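How to Clean a Toaster Oven Without Strong Chemicals

Many people write to me about the same trouble. The toaster oven was bought with joy, it was used every morning, and after one winter the inside is brown and the toast smells of old cheese. I had the same problem in my first apartment on Brullby Street, and I cleaned it wrongly for years. This page explains the method I use now.

You will need baking soda, white vinegar, dish soap, two soft cloths, an old toothbrush and a spray bottle. Please do not use steel wool. It leaves small scratches, and the next grease goes into them and stays there.

Before you start

Pull the plug from the wall. To switch off the oven is not enough. Then wait 60 minutes if you have cooked something, even if the outside already feels cool. The heating elements keep their heat longer than the walls do.

Put the oven on a table or counter that you have covered with paper. I use packing paper from a roll, but old newspaper is also fine. The crumbs will go everywhere and it is much easier to fold up the paper at the end than to wipe the whole kitchen.
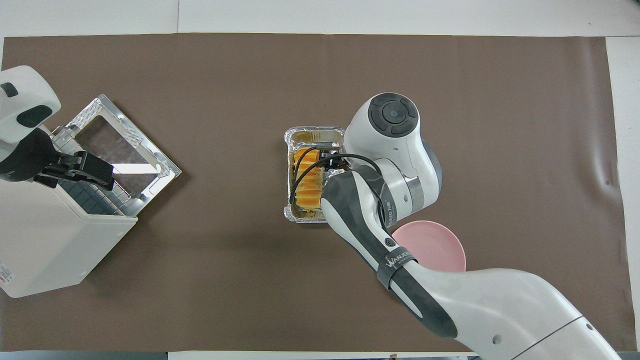 Selorm Opoku

The rack and the crumb tray

Take out the rack and the crumb tray. On some models the tray slides out from the front, on others from the back, so look in the booklet if it does not want to move. Shake the loose crumbs into the trash.

Fill the sink with hot water and a good amount of dish soap. Leave both parts in the water while you work on the inside. If the tray has black spots, make a paste from three spoons of baking soda and one spoon of water, spread it on the spots and let it rest overnight. Check first that the tray is not bare aluminum, which can become dark from baking soda.

The inside walls

Wet one cloth with warm water and soap, and squeeze it very well. It should be damp and no more. Wipe the walls from the top to the bottom. For the grease that stays, mix equal parts of vinegar and water, spray this on the cloth -- never directly into the oven -- and hold the cloth against the dirty place for a minute.

Do not rub the heating elements. If crumbs are stuck to them, touch them lightly with the dry toothbrush and let the crumbs fall.

The glass door

The glass is the part which takes most patience. Open the door completely, but do not lean on it, as the hinges are weak. Put a thin layer of baking soda paste on the inner side of the glass and leave it for half an hour. Then wipe it away with a damp cloth. You will have to rinse the cloth many times, otherwise a white film remains.

Drying

Dry every part with the second cloth. Leave the door open for some hours, and only after this put back the tray and the rack. When all is dry, plug the oven in and run it empty for five minutes at low heat, with the kitchen window open.

How often

I empty the crumb tray each Sunday and do the full cleaning in March and again before the holidays. If you cook bacon or fish in yours, once a month is better.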